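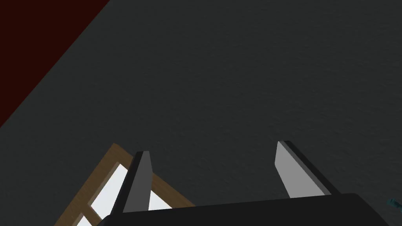
3. Wall colour and room choice in shared housing

3.1 Setting and respondents

The survey was carried out in April among tenants of three shared housing schemes, at Rutusitz, Hemmin and Kindham. Forms were sent to every tenant who had held a room for at least one full winter, and 159 were returned complete. A further 38 were set aside, in most cases for want of an answer to the question on room use. The schemes differ in age. Rutusitz was let for the first time shortly before the survey, while the two others have been repainted at least once under the same landlord.

Tenants were asked which shared room they used most in the evening, and which they would give up first if rents had to be held down. They were not told that colour was a subject of the study. This follows the practice set out by Boonchu in the earlier Vonton report, where tenants who knew the purpose tended to speak of colour and of little else.

3.2 Dark and mid-toned walls

Landlords in the region have long favoured pale walls on grounds of cost, as one paint can serve every room. Stronger colours have come back in the past few years, often on a single wall, with grey or white kept for the remainder. Tenants at Hemmin spoke of such rooms as "finished" but also as harder to light, and several had bought lamps of their own.

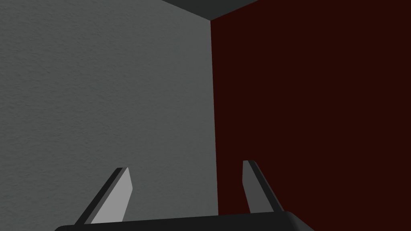
Figure 2. Grey wall meeting a very dark red wall at an inside corner.

Answers on comfort did not follow colour closely. Where a room was disliked, the reasons given were noise, cold and the state of the cupboards – in that order at all three sites.

3.3 Daylight and the shared kitchen

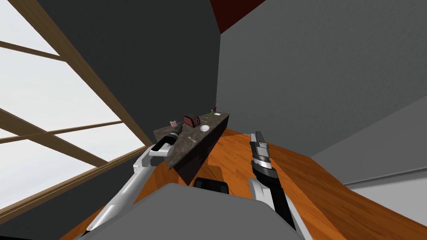 Kitchens drew the longest written answers. Tenants at Kindham, where the kitchen is the only shared room, used it for meals, post, homework and house meetings, and asked for longer heating hours. Daylight was named more often than floor space as a reason for staying after a meal. A large window divided into panes, set beside a charcoal wall and a dark counter, may offset much of the weight of the darker surfaces, though the present survey cannot separate this effect from that of the lighter grey wall in the same room. Kamonchanok Boonchu has suggested that window area be recorded at each site before any repainting, and this was adopted for the second round of forms.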